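Tips for the home with a foster dog or cat

When the Boltcombe shelter asked us to take a foster animal for the first time, I wrote down what we learned in the kitchen and in the utility room. I hope these tips are useful also for other homes.

Prepare one room first

Choose a small room with a door that closes well. The animal will be calmer there than in the whole house. Take away rugs which you can't wash, put electric cables behind the furniture, and look under the cupboards for small things that can be swallowed. For a cat, give a place to hide. A cardboard carton on its side, with an old towel in it, is enough.

Water and food bowls

Heavy bowls are better than light ones, as a young dog likes to push them. I put a damp cloth under each bowl and it stays in its place. Wash the bowls every day with hot water and washing-up liquid, and keep a separate sponge for them. For a medium dog, a bowl of 1000 ml is a good size for water. Fill it in the morning and again in the evening.

Keeping dry food fresh

Don't pour the dry food directly in a plastic box. Leave it in its own bag, press out the air, close the bag with a peg and put it all inside the box. In this way you keep also the label, and you will know the date. An opened tin can stay in the fridge for 2 days with a cover on it. Let the portion stand a little before serving, cats don't like it very cold.

Trays with a raised edge

Under the bowls, or by the back door for muddy towels and leads, a tray with raised edges saves a lot of mopping. Rinse it in the bath once a week and dry it well before you put it back.

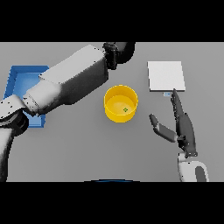
Hair on sofas and blankets

Put on a rubber glove, make it a little wet and pull your hand over the fabric in one direction. The hair comes together in rolls. Shake blankets outside before they go in the machine, otherwise the filter will be full. We use the Hirano brush for the stairs, but an ordinary stiff brush does the same work.

Small accidents on the floor

Cover the place with kitchen paper and press, don't rub. Then wash with an enzyme cleaner and leave it for the time written on the bottle. Don't use anything with ammonia, it smells to the animal like the same thing again.

Old towels

The shelter is always glad for clean towels and sheets, without buttons or zips. Fold them flat and tie them with string, and bring them before three in the afternoon.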